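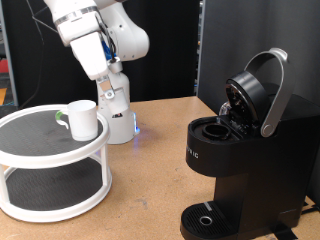

Unit 4: Collecting demonstrations

OK, so last time we talked about what a policy is, and this week we get to the part I like best, which is where the examples come from! Everything in this unit uses the coffee task from the Drenderum set, so please look through it before lab.

A few words I'll be throwing around. An episode is one full try, start to finish. A demonstration is an episode where a person drives the arm. A reset is whatever you do to the table between episodes (move the mug, turn the turntable, lid up or down), and it matters way more than people expect.

The Drenderum set has 2,000 episodes. My first pass had 611, and I was pretty proud of it until I noticed I'd put the mug handle the same way in nearly all of them. Guess what the model learned? I threw out 107 and started varying things on purpose: handle direction, spot on the tray, lid position.

When you record your own:
Write down the start state before you touch the controls.
Drive at a steady pace, and don't stop to think halfway through a reach.
Keep your fumbles, but tag them. We'll use them in the Wernitz exercise.
No pod and no water until I've checked your first run.

Reading for next time is the Pillay handout, first half only (the math in the second half can wait). Bring one reset you think would confuse the model, and we'll try it.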